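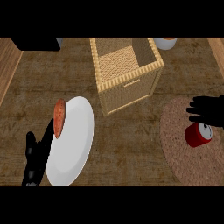 Longo Two-Arm Tabletop Kit (simulated) - for clubs and classes

Longo is a ready-made practice world for student robot teams. You get two black robot arms, a wooden surface to work over and a handful of household things to pick up, tip over and put away, all of it running in simulation on an ordinary classroom computer. We built it at Zodbridge for the Prardale schools challenge, and it has grown a lot since then, mostly thanks to students asking "could it also do this?"

If your club has ever had 13 people waiting for a turn on one real arm, you will see why we are so fond of it. Everybody can have a go at once, and a bad line of code costs a click on Reset.

What the students work on

The standard layout is called Tidy Table. There's a white plate with a round of reddish-orange food at its rim, a square wicker basket, and a red drink can lying on a round speckled mat. The left arm works on the plate side and the right hand comes in over by the can, with the basket between them.

It sounds simple and it is wonderfully hard! A thin slice standing on its edge gives the fingers very little to hold, and a can on its side has to be approached at the right angle. Beginners usually start with the can. Teams who have been at it for a term tend to go for the slice, and we have heard some very loud cheering over that slice.

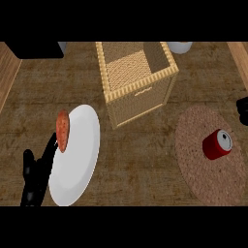
Tidy Table: plate and arm on the left, basket at the back, can on the mat.

What's in the kit

Tidy Table plus 28 smaller tasks, sorted from first lesson to competition standard
Block coding for younger groups, Python for everyone else (you can swap halfway through a project and keep your work)
4000 saved starting positions, so that a team can test the same program again and again with everything shifted a little
A replay viewer with slow motion
Teacher notes and a printable logbook
Club licence for up to 30 students

The starting positions are my favourite part. A program that works once is a nice moment, but running it over a long list of slightly different tables is where students really begin to talk to each other about what the hand is doing and why it missed. Print the results page and pin it up - they will argue over it for weeks.

From the Trernden club

Lino Pace runs the after-school group at Trernden and has used Longo since the first version. He sent us this in April:

"We split into left-arm people and right-arm people. For three weeks they hardly spoke, then they tried to run both programs together and the arms got in each other's way over the basket. Best session of the year. They now have a shared plan on the whiteboard and a rule about who goes first."

We have since added a "who goes first" setting, with thanks to Trernden.

Good to know

Longo needs no internet connection once it is installed. Any computer that copes with a modern 3D game on low settings will run it, and older machines can use the plain view, with shadows turned off. One arm can be switched off for solo projects. Students can bring in their own objects too, though very thin shapes can be fiddly, so try a mug or a box first.

Updates are included for as long as your licence runs. Teams entering the Prardale challenge should use the competition setting, found under Tasks, which locks the layout and the timer.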